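Can a machine do your chores yet? A room-by-room look
Household Tips - Cleaning and Laundry - 20 Jun 2022

Folding a padded jacket on a bed is still a job for a patient pair of hands, or at least a patient hand-held gripper. 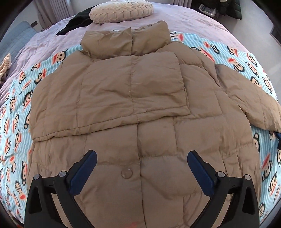
Floors

Robot vacuums are the one household robot most people can buy and use without much thought. They cope well with hard floors and short carpet. They do not cope with socks, charging leads or the fringe on a rug, so pick those up first.

Tips for getting a decent result:

Run it every day or every other day. A small robot has a small bin and does best on light dust.
Empty the bin each time, even if it looks half full.
Cut hair off the brush with nail scissors every 2 weeks.
Lift dining chairs on to the table. The legs confuse most models and you get a ring of crumbs round each one.

Ours is a Zekari, bought in January for £330. It does the hall and kitchen well and gets stuck under the radiator in the back room. Mopping pads are fine for footprints but won't shift anything dried on.

Washing up

The dishwasher is a machine that does a chore, and does it well, but loading and emptying it are still up to you. Scrape plates, don't rinse them. Put bowls at an angle so the water runs off. Unload the bottom rack first or the cups above will drip on everything.

Laundry

Washing and drying have been done by machine for years. The trouble starts when the clothes come out. Cloth has no fixed shape, and a machine has to find the edges before it can do anything useful. Flat things such as towels are the easiest. Commercial laundries have had sheet folders for a long time, but they are the size of a small van and somebody usually feeds in the corners.

Padded jackets are among the worst. The filling springs back, the sleeves go their own way and the collar won't lie down. By hand, it goes like this:

1. Lay the jacket flat on a bed with the collar pointing away from you. Fasten the front.
2. Smooth from the collar down with your forearm to push the air out.
3. Fold both sleeves in across the body. Do this before anything else, as a loose sleeve will pull the whole fold crooked.
4. Bring the hem up to the chest and press.
5. Fold once more to the collar and put it straight into a bag or drawer before it puffs up again.

Don't store down jackets squashed all summer. Hang them if you have the rail space, or use a large cotton bag.

A home folding machine that takes shirts and trousers has been promised more than once. The Ostbridge we tried at a trade show needed each shirt clipped on by hand, and took longer than folding on the table. It would not accept anything with padding at all.

Windows and gutters

Window robots work on large plain panes. They leave the corners, so keep a cloth handy, and always fix the safety cord. For small panes a bucket and squeegee is quicker.

The workshop

Machines do better here because the parts are stiff and turn up in the same place each time. The Lungu arm at a joinery in Edcombe stacks 200 drawer fronts in a shift and hardly ever drops one. It can't sweep the floor, sort the offcuts or find the missing 2 mm drill bit.

If you are fitting out a small shop, spend the money on dust extraction first. It saves more cleaning time than an arm would, and you can fit it yourself in a weekend.

What to buy now

A robot vacuum, if your floors are mostly clear. A robot mower, if the lawn is level and fenced. Leave folding machines alone for the time being - a table at the right height will do more for your back and costs a good deal less.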